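Flullance brings its coloured cubes and wicker basket to family tables

Turkville, April 6, 2021
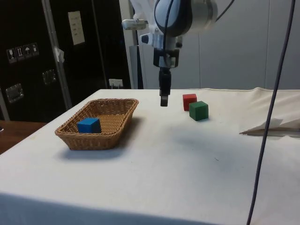 Flullance, the small maker of table games from Turkville, announces today the start of sales of Starnau, a sorting game for children from the age of three and for the adults who sit with them. The game is made of three cubes in red, green and blue, a shallow woven basket and a booklet of tasks. It needs no board and no batteries, and it can be played on any table with a cloth on it.

The rules are short. One player says a colour, and the other player puts the cube of this colour into the basket. When all the cubes are inside, they are taken out again and the roles are changed. The booklet contains 40 tasks, and the later ones ask for more patience: to place the green cube in front of the red one, to fill the basket with closed eyes, or to remember which cube went in first.

"We had many discussions about the number of cubes," says Neema Koech, founder of Flullance. "Our first version had twelve, and the parents who tested it wrote to us that they were looking for them under the sofa every evening. With three, a small child can take care of the whole game alone, and also put it back in its place. For me this tidying up is already a part of the playing."

The cubes have a matte surface, which was preferred in the tests because it does not disturb the eyes under a strong lamp. The colours were also changed during the work. The red is now a deep brick red and the green is dark, like a forest, so that the game can stay on a shelf in the living room without looking too loud. The basket is woven wicker in a light brown, with low sides, and small hands can reach the bottom easily.

Before the start of sales, the game was tried in 2 kindergartens in Turkville and in family homes. In total the company received 1,492 filled comment cards. Many of them asked for tasks which brothers and sisters of different ages can do together, and a chapter with such tasks was added to the booklet.

The first production is 1,706 sets. They are packed at the Shaikh workshop, where the baskets are also checked by hand for sharp ends. Every basket is woven separately, therefore small differences in the shade are normal.

Starnau is available from today in the Flullance shop in Turkville and by post. A second booklet, with tasks for counting and for telling short stories, is planned for July. Owners of the game will be able to order it without buying a new set.

Contact for the press: Neema Koech, Flullance, Turkville. Sets for review can be requested by letter or by telephone during shop hours.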